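Equipment plan: second arm for the kitchen cell

Lech Ziółkowski has circulated the draft equipment request for the coming year. The main line is a second arm for the kitchen cell, along with its controller, a spare gripper and two years of service cover. Comments go to him by the end of January. A summary follows for those who have not opened the spreadsheet.

The arm itself is the easy part of the request. The supplier's quote is on the shared drive and has not moved since the fall. What was missing from last year's version, and the reason it came back unsigned, was everything that gets bought after the arm arrives. Ryszard Lis has now gone through the past orders and listed them. Replacement finger pads, cables, cable clips and mounting hardware came to $657. Cookware and dishes, which are treated as consumables, came to $600. Both lines are carried forward at the same level for the first arm and again for the second.

Floor space was the other open question. The second base needs clear access to the oven door and the control panel, and its cable must not cross the sink side. Witold Górecki measured both candidate positions and favors the one left of the stove. The drawings are in the Trika folder.

Stove front and counters in the kitchen cell. 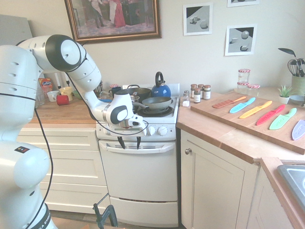
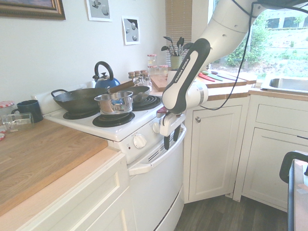
Mounting is budgeted at $1,000. Two bids were received for the stand. Olszewski offers a welded steel frame bolted to the floor. Grikmont offers a modular frame on leveling feet, at a slightly higher price and with a shorter lead time. The bolted frame is stiffer but requires a permit from building services, and the last permit took most of a semester. The draft assumes the modular frame. If anyone has load or vibration figures for it, please send them to Witold before the order is placed.

Service cover is quoted by Zurkis for both arms under one contract. The combined contract is cheaper per arm only if both start on the same date, so the existing cover would be extended month by month until delivery. Ivars Org is checking whether the extension can be charged to the current budget.

Three items were cut from the draft: a third fixed camera, a tool changer and a replacement stove. The cameras now installed are enough for the planned tasks. The tool changer may be requested again once the drawer and oven work is complete. The stove stays until a part fails that cannot be ordered.

Mitali Howlader will combine the comments and submit the final version in February. Requests for additional items should include a quote, a lead time and the budget line to be reduced if the total is capped.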